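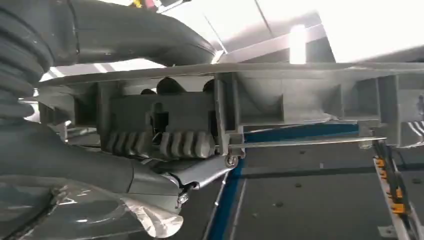 Alistair Semple

June, 9:40 a.m.

Continuance in the Birov matter, again. Judge moved the suppression hearing because the defense got 2,000 pages of discovery late yesterday, most of them phone logs and one of them a lunch menu. Spent the morning re-indexing. Exhibit 107 is now two exhibits, which will please the clerk no end.

Redaction tool still skips names split across a line break. Ran it on the Prarncombe deposition and it blacked out every "Will," including the verbs. Went back to doing that one by hand. Paterson says the old version behaved. Paterson says this about all old versions.

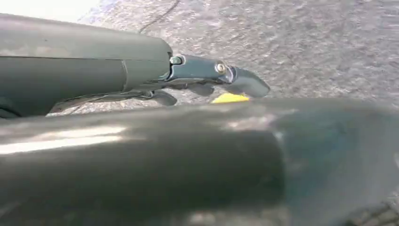
Second pass went better once I fed it the pages as plain text. It can take up to 600 at a go before it sulks. Checked the sealed portions twice against the order, and found a footnote on the Utodlow transcript that should never have left the building. Fixed, logged, told Paterson.

To do: ask the clerk if the new exhibit list needs a fresh cover sheet. Reprint the witness binder, tabs in the right order this time. Return the good stapler.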